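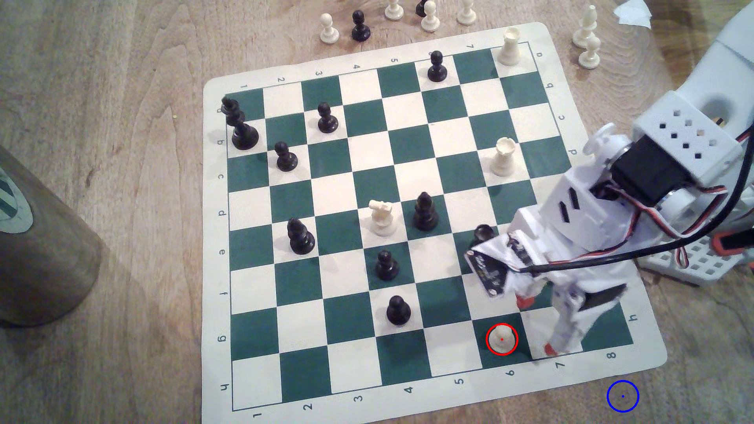 A tabletop arm at work over a roll-up vinyl chess mat. The red circle drawn over the image surrounds a white pawn; the blue circle lies on the table beyond the corner of the mat.

Board-game demonstration collection

Board-game demonstration collection is the gathering of recorded examples in which a robot arm handles pieces on or near a game board, for use in training a manipulation policy by imitation. Chess is the most common subject. The pieces are cheap, their shapes are standardised, and the board supplies a ready-made coordinate grid against which errors can be measured. The practice is distinct from the building of chess-playing robots, in which the choice of move is the main concern. In demonstration collection the legality of the position is usually ignored.

Terminology

A single recorded example is called an episode. An episode normally contains one or more camera streams, the joint positions of the arm at each time step, the commands sent to the arm, and a task label. The label may be a sentence ("put the white pawn beside the board"), a pair of points marked on the camera image, or both. Labelling by points is known as mark conditioning, and the marks are called the source mark and the goal mark. Colours vary by project. The Jelthorpe format uses red for the source and blue for the goal, with a small dot at the centre of each circle.

Equipment

Low-cost collection rigs are generally built around a 3D-printed arm driven by hobby-grade servo motors. Wiring is often external, which simplifies repair but places loose conductors within view of the camera. Fingertips may be padded to increase friction against glossy plastic pieces, and pads in a saturated colour make the contact points easier to locate in recorded video.

Vinyl mats are preferred to rigid boards in many programs. They present almost no raised edge for the gripper to strike, and they can be rotated or shifted between episodes. A mat that has been stored rolled may lift at the corners and tip the pieces standing there - a fault that is easily missed until playback. Printed coordinates are useful to annotators but are not always oriented in the usual way. On some mats the numerals run along the top and bottom borders and the letters down the sides, so square names taken from the border must be converted before they are compared with standard notation.

Procedure

Most collection is carried out by teleoperation. The operator moves a leader arm of similar proportions, and the follower arm reproduces the motion over the board. A session proceeds in blocks. Before each block the pieces are scattered by hand or placed from a generated list, and spare pieces are left on the table as distractors. The source and goal are then chosen, and recording starts with the arm in its rest pose.

The goal need not be a square. Removal tasks, in which a piece is taken from the mat and set down on bare table, are included so that the policy does not learn to associate release with the printed grid. They are also harder to score, as no square boundary exists to judge the placement by. The Plisden protocol accepts a removal if the base of the piece overlaps the goal circle when the gripper has withdrawn.

Failed episodes are retained in some collections and discarded in others. Åsmund Brekke, who drew up the labelling rules for the Kurnik set, separated failures into missed grasps, dropped pieces and collisions with neighbours, and kept only missed grasps that were followed by a second attempt.

Known collections

The Kurnik set contains 1,736 episodes recorded on a single table under fixed lighting. Of these, 303 are removal tasks. The Hutapea set is smaller, at 337 episodes, but was recorded with 2 cameras and includes household objects beside the board. Direct comparison between the two is limited by their different control rates and by the absence of point labels in the Hutapea set.

Sources of error

Perspective is the principal difficulty with a single angled camera. Squares at the far edge of the mat occupy fewer pixels than those at the near edge, so a mark of constant pixel radius covers a larger area of board at the far side. Occlusion by the arm is also common. A dark piece beneath the gripper may show only its top, and annotators working from one still can mistake its type. Kings and other tall pieces raise the clearance height needed for travel, and a policy trained mainly on pawns tends to sweep too low across the board.

Shadows from objects at the margin of the table have been reported to shift grasp predictions. The Jelthorpe guidelines recommend varying such objects between blocks instead of clearing them away.

See also

Imitation learning
Teleoperation
Pick and place
Camera calibration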